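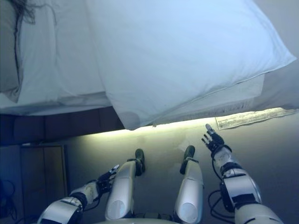
Temero Humanoid — Demonstration Unit, Bedroom Tasks

The Temero is a two-legged, two-armed service robot for work in furnished rooms. The demonstration unit at our Brestville showroom is set up beside a full bed with white pillows and bedding, and visitors see it from the same head-camera view the operator uses.

Equipment

Casings: silver-white shell on the legs, with round knee cap discs
Feet: black
Hands: two, dark, with separate fingers
Operator station: Pichon console, one seat
Bedding interface software: Brusura, release 3

Demonstration program

Each session covers reaching toward the bed, handling a pillow and handling folded bedding. The operator runs the first pass. Visitors may take the console for the second pass once the arm speed limit has been set. Sessions run for 2 hours, including setup and questions.

The head camera image is not corrected for orientation. When the head is tilted far down, the robot's own feet point up the screen and the bed appears at the top — new operators should allow time to get used to this before moving an arm.

Service

Hand inspection interval: 1,000 grasp cycles
Finger pad stock number: TM-HP
Cables are checked before every session. Keep them clear of the feet.

Visits

The open day program was extended after the June sessions filled. Bookings are taken through the Brestville showroom desk. Closed shoes are required on the demonstration floor, and bags stay at the desk.

Page revised September 2023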